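One plate is not enough

In our field people like to say that more data is always better. I worked on the Melari set for 17 months and I do not agree so much. We collected 3000 examples in simulation, and many of them had the same table, the same light and the same start position. The learning system became very good at that table.

Now I ask for fewer examples, but with more difference between them. Change the surface to stone. Put a small brown thing on a white plate and turn it diagonally. Keep also the attempts which go badly, with a note. My colleagues at Tranine think this is slow, and they are right. But 35 careful examples taught me more about our mistakes than the first big collection did.
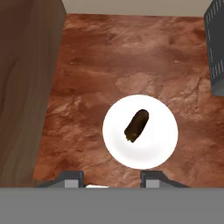 Text by Isamu Mizuno
Opinion | November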